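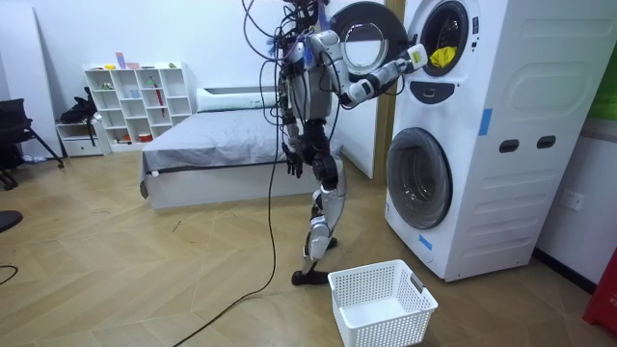
Right arm going for the yellow cloth in the top dryer, basket on the floor below it.

Right arm faults out reaching into stacked dryer, hand won't let go after

Posted by Bảo Khổng

Need some help before I burn another evening on this. Humanoid, fixed task: reach into the upper dryer, grab the cloth, bring it out, drop it in the basket. Controller is a Prulby, arm drivers are Millel. Worked fine on a table. Worked fine on the washer-height door too.

On the dryer it dies. Arm goes up and forward, hand gets to the opening, then somewhere between the rim and the cloth I get overcurrent on the right shoulder pitch and the whole arm stops. Not the bad part. Bad part is the hand stays closed on whatever it's got. Last time that was the cloth AND the edge of the rim. Had to kill power, and then the arm dropped onto the door opening. Scuffed the knuckles. Could easily have been my wrist, I was right there pulling on the fingers like an idiot.

Stuff I checked:
shoulder temp at the fault, 97 F so not hot
current limit is the factory one, haven't touched it
left arm is parked straight down, no load
log shows the fault 310 ms after the hand starts closing, pretty much every time
feet don't move, the lean is all knee and hip

Happens 2 times out of 3, roughly. Without a cloth in the drum it never happens. Cables hang off the head and shoulders, one long one goes down to the floor and across the room, could that be pulling on it? Doesn't look tight to me.

Do I just raise the limit?

dryrun_mel

Don't raise the limit. Please.

Your own log says it. Fault comes after the hand starts closing, so the reach is ok and the grab isn't. I'd bet the fingers are catching the rim, hand can't move, the position loop on the shoulder keeps pushing to get to its target, current climbs, trip. No cloth = you probably skip the close step, so no fault. Check that first.

What I'd do:

Put the grasp point deeper in the drum and further from the rim. If the cloth is lying near the side of the drum the hand comes in next to metal. Move the cloth by hand for a test, dead center, and see if the fault goes away. Five minute test.

Soften the shoulder during the close. On Millel drivers there's a stiffness setting per joint, drop it to half right before closing and put it back after. Don't leave it soft or the arm will sag.

Change the fault action. Sounds like yours is "hold last" for everything including the hand. You want the arm to hold and the hand to open. Seperate groups. Takes a while to set up in the Prulby config but it's the thing that keeps your fingers attached.

And quit reaching in there while it's live. If it's holding the rim, prop the arm first, THEN cut power, then open the fingers. We keep a padded stand next to ours. A stool with a couple pillows works in a pinch.

Cable: maybe. I'd look at it last.

Wuka200

had same thing, was the cable. zip tied it higher and it was fine

Ahmadpour_shop

Half agree with the one above. A cable drag shows up during the reach, not 310 ms into a grip. But cheap to rule out: run the exact same motion with the hand left open, ten times. Any faults, look at the cables. No faults, it's the grip.

Also how far is the arm stretched when it gets to the drum? If the elbow's nearly straight the shoulder is carrying everything and you're close to the limit before you touch a thing. Step the robot closer, move the basket over if its in the way of the feet. I got a lot of margin back just from that.

Don't know Millel well so can't say on the stiffness thing.

Bảo Khổng

Ok tried some of it. Ten runs hand open, zero faults. Cloth in the center, one fault in ten. So grip, not cable, sorry Wuka. Hand is in its own group now and opens on a fault, tested that with a foam block, let go right away. Limit stays where it is. Haven't moved the robot in closer yet, doing that tonight after 7. Stool is next to the dryer.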